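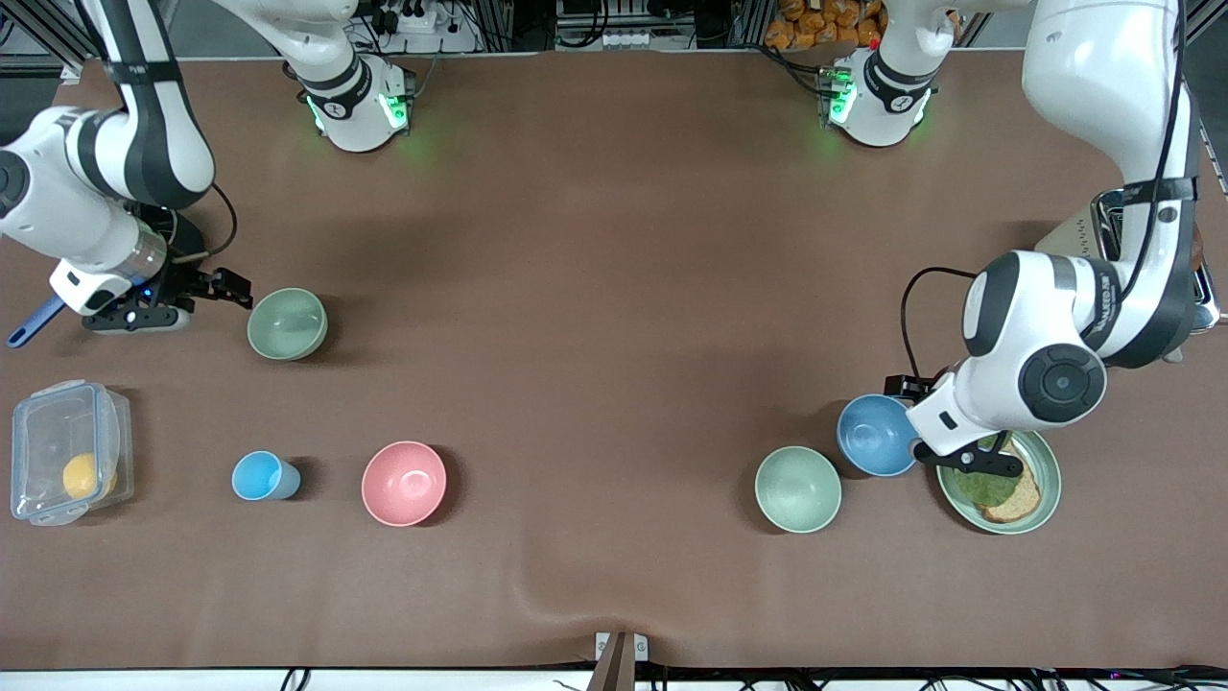 Finlay Dow remembers hearing the story of the Bell Wife from his grandmother, in bed, with the lamp off, and being told not to ask what happened to the bell. He asked every time. "She'd say it was still ringing, just too low down for me to hear. I lay there for years trying to hear it."

This spring he gets to tell it himself, outdoors and in the dark, to anyone who wants to follow him up the hill. The Bell Wife of Sundness, a walking play built from the old tales of the coast, opens in May for six nights, and tickets go on sale on 28 February 2023 from the Urquhart Hall box office in Rarilthorpe.

If you missed the trial run in December, you missed something special. It was two short scenes and a song, performed in the yard behind the hall in a wind that took the hats off half the audience, and people were still standing there talking about it long after the lanterns had been put out. Now the whole thing is ready, all three acts of it, and it is a much bigger and stranger piece than those first scenes let on.

The legend goes like this, or at least this is the version told on the north side of the harbor. A chapel bell was being brought to Sundness by boat when a storm came up. The crew wanted to throw it over the side to save themselves. The bell founder's widow, who was on board and had paid for the casting with everything she owned, tied herself to it and said that if the bell went, she went. The boat came in safe the next morning with no bell and no widow, and the crew swore that neither had been thrown. From then on the bell was heard before every bad storm, and boats that turned back when they heard it always got home.

On the south side they tell it differently. There the widow is a thief, the bell was stolen from another parish, and the ringing is meant to lure boats out instead of calling them in. The two versions have been argued over for as long as anyone can remember, and the play has the nerve to use both! The audience divides at the foot of the path, one group going with the crew and the other with the widow, and each hears its own account of the voyage on the way up. They meet at the top for the third act, where the two stories run straight into each other.

Ifigeneia Kontogiannis wrote the script and is directing. She grew up with a completely different set of sea stories and came to this one cold, through a box of handwritten pages in the hall's back office. The pages were collected from older residents by a schoolteacher several generations ago and add up to 2,966 lines of verse, songs, scraps of dialogue and complaints about the weather. She read all of it twice.

"There are places where someone is telling the story and you can feel another person in the room interrupting," she said. "One page just has 'No, it was her brother' written down the side, and then the whole tale changes direction. I wanted to keep those interruptions. They're my favorite part."

She has kept plenty of them. Characters stop each other in the middle of speeches. A fisherman dies in one scene and comes back in the next to object to how it was done. In the trial run, Craig Shearer got the biggest laugh of the night as a ghost who can't get anyone to agree on which winter he drowned in, and he'll be back in the part, with a longer argument.

There's real sadness in it as well. Dow plays the boat's mate, the last of the crew left alive, who has told the lie so many times that he no longer knows if it was one. His long speech comes at the bend in the path where the harbor lights go out of sight, and anyone who was in the yard in December will know how quiet a crowd can get.

The music is by Alistair Ogilvie, who has worked from tunes noted down in the same box. Several had words and no melody, one had a melody and no words, and he has married a few of them up. The song that closes the second act, "Low Down, Low Down," has three verses that hadn't been sung in public in living memory until the trial run. It is very hard to get out of your head. Ogilvie has scored it for two fiddles, a small pipe and whoever in the audience feels like joining in, and the words will be handed out at the start.

And the bell? There is one, and that is as much as the company will say. Asked if it would be seen or only heard, Kontogiannis laughed and changed the subject to footwear.

Footwear is worth thinking about. The route begins outside Urquhart Hall, follows the harbor wall and then climbs the old signal path, which has 364 steps with landings along the way. The acts are played on the landings, so there's time to catch your breath, and the whole evening lasts roughly two hours. It goes ahead in rain. For people who would prefer not to climb, Innes Kerr will tell the full story by the fire inside the hall each evening, both versions, with the closing song performed there once the players are back down. Kerr's telling is no second best – he has been doing the south side version for years and has strong feelings about the widow.

Audiences choose their side of the story when they book, crew or widow, and can't swap on the night. Anyone who wants to see both halves will need to come twice, and judging by the talk in town quite a few plan to. Groups of friends are already splitting themselves up so they can argue about it afterward.

The company is also asking for more stories. Anyone whose family has its own way of telling the Bell Wife, even if it's only a line or a rhyme, can leave it at the hall office or come in and say it out loud to be written down. Two have arrived since December. One, from a family that moved inland to Anell long ago, says the widow was seen walking up the beach the next day, perfectly dry, asking for her change.

Kontogiannis says that one is going in.

The Bell Wife of Sundness starts at dusk each night from the front steps of Urquhart Hall, Rarilthorpe. Bring a flashlight for the walk down.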